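Minutes of the August meeting, Pokham Kart and Motor Racing Club

The chair, Anqi Yan, opened at 7:15 and thanked everyone for squeezing in, as the back room at Cliltwood really does get snug when 19 of us turn up! The minutes of the last meeting were read and agreed, with one spelling fixed.

**Round four.** Anqi congratulated our juniors on a lovely, clean day's racing. Jin took pole in the damp and held on for second, and Kolano came through from the back row to finish fifth after a spin in heat one (a very brave drive, and there was warm applause). The protest over kart 301 has been withdrawn, and both families have shaken hands.
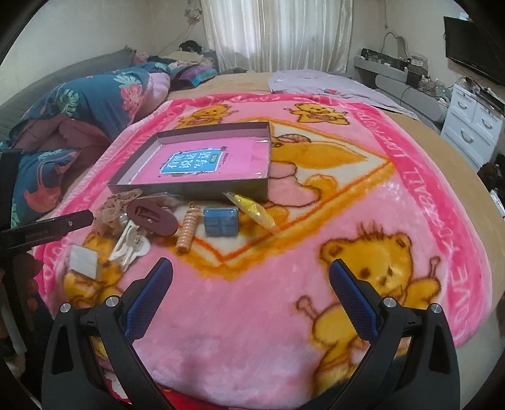 *Open box lid and pink book on the bear blanket.*

**Qualifying format.** We had a long and good-natured talk about whether to keep the single ten-minute session or go to two short ones. Those with younger drivers liked the idea of a second chance if the first lap goes wrong, while the timing crew worried, quite fairly, about the schedule slipping before lunch. Agreed to try two sessions at round five and talk again afterward.

**Tires.** The supplier wants our order before the end of the month. Agreed to stay with the same compound for the rest of the season. Drivers may still use one older set in practice.

**Money.** The balance stands at $3,000. Agreed to spend $300 on new marshal flags and two radios, the old ones having crackled their last at turn six.

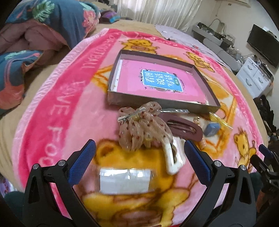 *Book in the box lid, hair accessories in front.*

**Other business.** A request for earlier gate opening was passed to the track office. Please, everyone, keep the paddock lane clear for the recovery truck.

Closed at 8:50, with thanks for the lemon cake.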